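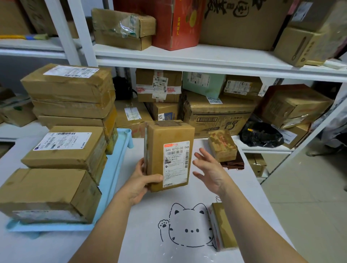
Marion Haldane had a parcel under each arm when I turned up, and she didn't put either of them down to say hello. "Talk while I shelve," she told me, so I did.

She runs the pickup counter at Parutero, a little shop where people in the neighborhood have their packages sent when they can't be home. I've been collecting mine there for three years and I'd never once seen the back room - I always figured it was a closet! It's bigger than that, but the parcels are winning.

"December is silly," she said. "We had to shelve things in the hallway. Effie was climbing over boxes to get to the kettle."

Effie Rennie works the evening shift and has opinions about labels. She wants every one facing out, right way up, so you can read the code without pulling anything off the shelf. "I'll turn a box four times if I have to," she said. "Marion just shoves them in."

"I do not shove," said Marion, shoving one in.

I asked what happens to a battered box, the kind with soft corners and three layers of tape. Marion shrugged. "It's come a long way. If it's only scuffed, it goes on the shelf like the rest. If it's open, I call the person before I do anything." Small boxes are the ones she worries about, and she won't let them go behind a big one (a pair of earrings went missing that way for two weeks, and she still sounds sore about it).

Parcels get held for seven days. After that she sends a text, then another, and then she usually gives in and keeps them a bit longer anyway. "Somebody's grandma is sick, somebody's car died. What am I going to do, mail it back?"

By then it was almost five and there was a line out front. Effie went to deal with it. Marion asked for my last name, ran a finger along the second shelf and handed me a box I'd forgotten I ordered.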